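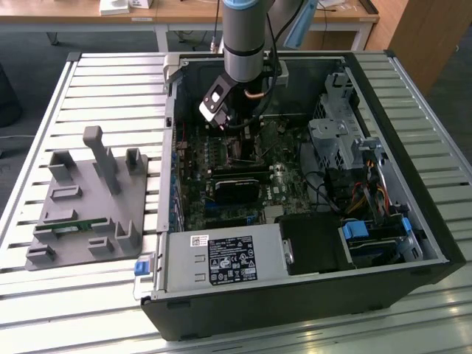 Fig. 1. Desktop tower, side panel off, gripper over the motherboard.

Design Collections and Display
Week 6 handout: hanging a permanent gallery

Notes from the lecture plus stuff I ran out of time for. Read before seminar. The case study is the Kutholm applied arts museum, same as last week, so bring the floor plan back. If you lost it share with somebody.

Where we stopped

Last week: how a school's workshop leftovers become a "collection". Gimton closes, the workshops get cleared in a hurry, boxes go to the city, city has no idea what to do with them. Sits in storage for years. Then Kutholm takes it on. 634 objects on the transfer list, which sounds like plenty until you look at what they are. Lots of plaster models. Lots of student exercises in gray card. Not that many finished products.

Question for this week is what do you do with that when you're told to make a room that stays up for a decade or longer.

Permanent vs. temporary

Temporary show: has an argument, can be one-sided, can borrow. If it's wrong it comes down in the spring. Loans fill the holes.

Permanent room: mostly your own holdings. Has to work for the school group and for the person who has come from another country for one lamp. Text gets old faster than objects do. Lighting has to be safe for years, and that rules out paper on open display for long stretches. Same goes for early plastics (more below).

"Permanent" is also a budget word. In practice it means no money to change it until the next director. Plan for parts to be swapped anyhow. The Kutholm plan has 5 bays and only one of them, the paper bay, was built to be rotated. Look at the drawing, you can see the drawers. The rest has fixed plinths, glued labels. They regret it, they said so on the visit.

Three ways to order the room (you need these for the essay)

Chronology. Founding, first building, new teachers, money trouble, closing. Easy to follow. Problem: makes the school look like one story with one ending. Everything gets read as leading up to the closing. Student work from the early years turns into "early" work, as if it was a rehearsal.

By department. Product, print, building, and at Gimton also textiles, which tends to get left out. True to how the place ran on paper. But the departments at Gimton shared a workshop and a good deal of the best stuff came out of arguments between them. A department hang hides that. It also gives print a huge wall because posters survive, and gives textiles one case because cloth got thrown out.

By process. Sketch, card model, plaster, prototype, production piece. Students like this one best, every year. It is very good for showing teaching. Weak on who and when. Also needs a complete run for at least one product, and you rarely have one. Kutholm has one: the Kütt stacking cups. More on that in a minute.

Most real galleries mix. Kutholm is chronology for the walls, process for the center tables. Worth asking if visitors notice. My feeling is that they read the walls going in and the tables comming out.

The Kütt cups

Cup, saucer, bowl, small plate. Diploma project first, taken up by a ceramics maker later. White, thick rim, straight sides, a step under the rim so that they lock when stacked. Everybody who has eaten in a hospital canteen in that region has held one.

Why it's useful for us:
It has the whole run. Pencil sheets, plaster turned on the lathe, first slip castings (warped), the production version, the price list, and a stack with real canteen wear on it.
The worn stack was bought by the museum much later, at a flea market. Somebody in the acquisitions meeting said it was damaged. It's the best thing on the table.
The handle changed between the diploma version and the production one. Compare them. First handle is a flat strap, hard to hold with a full cup. Second one has room for a finger. The label says "refined for production" and leaves it there. What does that phrase skip? Who asked for the change, a factory or a user? We don't know. There is a letter missing from the file.

For seminar: rewrite that label. 50 words max. No "iconic", no "timeless", no "ahead of its time".
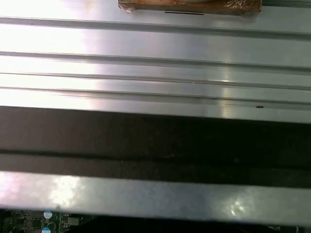 Fig. 2. Ribbed metal panel, brushed silver, strong light from the left.

Labels

Levels, quickly:
Room text. One per room. Nobody has to read it to get by.
Bay text. Two or three sentences. What is this group of things.
Object label. Maker, title, date, material, how it came here. Then one sentence if it earns it.

Things that go wrong:
Writing the room text last, at night, and pasting from the grant application. You can always tell.
The school named as if it was a person. "Gimton believed". Which bit of Gimton? The staff minutes show they could not agree on the color of the doors.
Material lines that are guesses. If conservation has not tested it, say "plastic" and stop.
Dates that are really the date of the photograph.
Provenance dropped to save space. Keep it. "Found in workshop, cleared at closing" tells more than a paragraph about method.

Translations: Kutholm has two languages on every label so each one gets half the room. Write short from the start, don't cut later. Cutting later gives you telegrams.

Furniture: Floltwood and the stool problem

Floltwood made furniture for the school, then made the school's furniture for everyone else. Same stool, same drawings, still being sold. So the gallery has an old one on a plinth behind glass, and there is a new one you can sit on by the window, and another new one for sale in the shop downstairs with a price tag.

Three objects, one design. What is the museum one for?

Possible answers from last year's group, some better than others:
Evidence of use. Paint drops, a burn, initials under the seat. The new ones can't have that.
Evidence of making. Older joint is cut by hand and it's a bit off. The new one is machined.
Authority. It makes the other two look right.
Advertising, basically.

Don't settle too fast on the last one. Also don't dodge it. A firm that still sells the product may be lending things, paying for the catalog, answering picture requests. Floltwood lent the drawings for the opening. That is on the credit panel by the door, small type. Is that enough? Discuss, and be fair to both.

The sit-on copy gets more attention than anything else in the room. Kids turn it on its side, which is what it was drawn for. Put that in your notes if you write on touch.

Plastics, short version

Early plastics don't last. They go yellow, sweat, craze, smell of vinegar or worse. Some kinds spoil what is stored next to them. So:
Separate case, vented.
Low light, lower than you want.
Check on a schedule and write it down.
Have a photo from the day it came in, same angle every time.

Ethical bit: if the radio housing is going to crumble no matter what, do you show it now or keep it in the dark a while longer for a few researchers? Kutholm shows it, with a sentence on the label saying it is failing. I think that was right. You may not.

Replicas: ok if labeled. A 3D print of a lost model is a new object with its own date. Give it a number in the register. Do not let it drift in with the originals, this has happened in more places than will admit it.

Product photography as an exhibit

The school's own photographs are half of why anyone remembers it. White ground, one light, no people. Objects look like they weigh nothing. When you hang those next to the real thing the real thing looks smaller and a bit dirty, and visitors are let down.

Options: hang them in another bay. Hang them as work by the photo workshop, with makers credited. Or put in the contact sheets, so people see the strings and tape and the student's hand holding the card. Kutholm did contact sheets in the drawers. Almost no one opens the drawers. Handles are the same color as the front (yes, designed by designers).

Note on picture rights: the school never had contracts with its students over photographs. Assume you need to ask. Allow months.
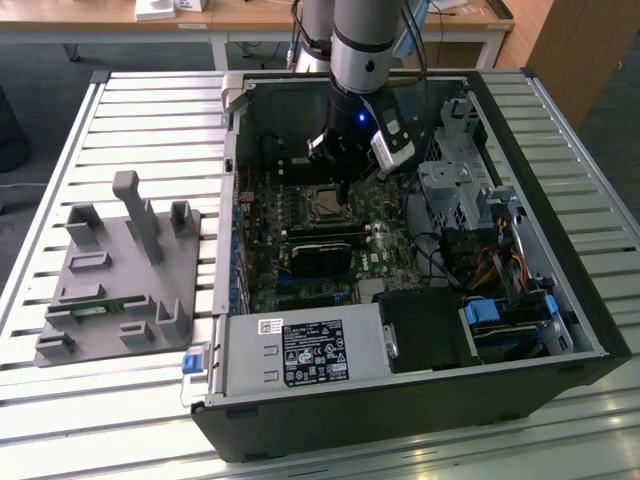 Fig. 3. Gripper above the processor socket, case lying on its side.

The closing

How do you end the room? Wall four at Kutholm is the closing. Newspaper pages, a poster from the student protest, a letter about heating costs. Strong wall. But it's next to the exit, so the school always dies on your way to the coat rack.

Alternatives people have tried in student projects:
Start with the closing and go backward.
End on what former students did after: road signs, school desks, a tram interior. Risk of turning it into a hall of fame.
End on the teaching. The basic course exercises went on being used in other schools with the name taken off. This one is hard to show but I would love to see somebody do it properly.

Watch the adjectives on this wall. "Tragic", "inevitable", "political" all pick a side. The funding records are in the reader, go look at the numbers and make up your own mind before you read anybody's memoir.

Essay

Pick ONE bay at Kutholm, any except the paper bay. Propose a new order for it. Plan, object list, one bay text, object labels for at least 6 objects. All objects must be on the transfer list or you explain where the loan comes from. Drawings by hand are fine. Say what you took out and where it goes. That's the part people forget, and it carries marks.

Due in May, before noon, paper copy in the tray plus a file. Don't email me it at midnight with the object list missing.

Reading for next time

Reader, section on school workshops, all of it.
Reader, section on reissues and licensed copies, skip the legal appendix unless your writing on Floltwood.
The Gimton basic course exercise sheets, look at them and then do one. The one with folded gray card. Bring it in, however it comes out.

Next week: design schools and their buildings. Why the building gets the listing and the chairs inside it get sold off. Bring a picture of a classroom you have had lessons in, any age.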